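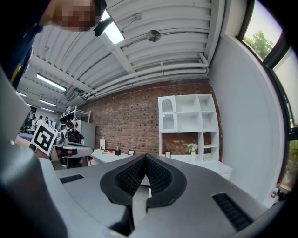 How Quiet Is a Quiet Room?
Project report, second year, Building Science option

Our group wanted to find out why some study rooms feel calm and others wear you out, even when both are supposed to be silent. We picked two rooms in the Gwynne building, one on the ground floor and one right under the roof, and spent most of December listening to them (yes, really listening, with our coats on, and it was great fun!).

What we did
We clapped. That was the first test and still my favourite. You stand in the middle, clap once and record how long the sound hangs about. We did 40 claps in each room, half with the curtains open and half with them drawn. After that we left a sound meter running on a desk overnight, which gave us over 3,000 readings to sort through.

We also handed out a short form, the Trullau sheet, which our department uses for comfort surveys. It asks people to mark a room from 0 to 100 for how easy it is to concentrate there.

What we found
The roof room was the quieter one on the meter, and by a good margin at night. But people liked the ground floor room more! Our best guess is the echo. With its bare walls and hard floor, the roof room makes every dropped pen sound like an event, while downstairs there's a steady hum from the ventilation that covers the small noises up.

Drawing the curtains shortened the echo in both rooms, though much more upstairs. I'd expected hardly any change, so I ran those claps again the next afternoon and got the same pattern.

Problems
The meter's battery gave up at 4 in the morning on the first night, so we lost that set. We also forgot to ask people on the form where they'd been sitting, and I'd love to know whether the window seats scored differently.

Next steps
We'd like to hang felt panels in the roof room and repeat the whole thing. The Mistenetti workshop has offcuts we can use, and the clap recordings are saved in the shared folder for next year's group.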